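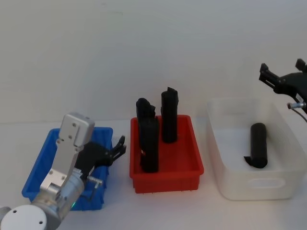 According to Kiprono Mutiso, a tidy closet gave him his mornings back. He used to lose ten minutes a day hunting for socks, he told me, and now he loses none. I asked how he had measured the ten minutes. He hadn't.

I have been hearing a lot of this lately. The sorting business has moved out of the self-help shelf and into monthly plans, and the plans come with promises. Clokby will send you a starter kit and a 53-page booklet on where things ought to live. Oltudus skips the booklet and sells you access to a coach, by video, who looks at your closet and asks how you feel about it. Both claim that people who sort their belongings by type sleep better. Neither could point me to anything I'd call evidence. Clokby's press office sent a customer survey in which 242 people had been asked whether they felt calmer after finishing the program. Most did. They had also just paid for it and spent a weekend on it, and I'd have said yes too.

The town of Grendedham is a good place to look at this, as the two companies have been fighting over it since March. There are yard signs. There's a discount if you sign up with a neighbor. I spent a few days there knocking on doors and looking into other people's closets, many of which were very nice closets.

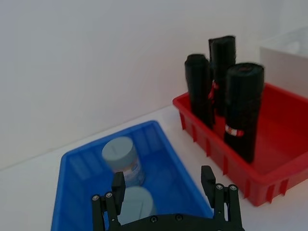
Wafula Mutiso thinks I'm being unfair. People pay for gyms they could do without, he pointed out, and the fee is what gets them through the door. He had signed up for 12 months and was still folding in month seven.

Fine. I'll accept that a bill in the mail can be a push. But a gym has the weights. What these plans have is a rule, and the rule is older than any of us: put the same kind of thing in the same place. My grandmother had it down cold with shoeboxes and a pencil. If you want to pay for a reminder, that's your money, though I'd like the ads to call it a reminder.

The sleep claim bothers me most. It's repeated on the Gachanja blog, which both firms quote, and which in turn quotes both firms. I followed the links for an afternoon and ended up back where I started. Somewhere in the loop "may help some people relax" had turned into "proven," and I never did find the page where it happened.
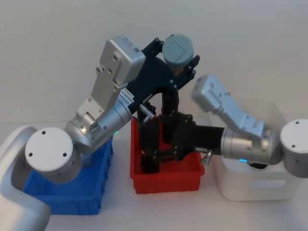

My whole house took one Saturday and I canceled the plan the same night, a reader wrote after I mentioned this piece online. She kept the kit. She had no idea if she slept better, as she has a two-year-old.

Cancellation, by the way, has to be done by phone. With Oltudus I waited on hold for around half an hour, and then the coach asked me how I felt about it.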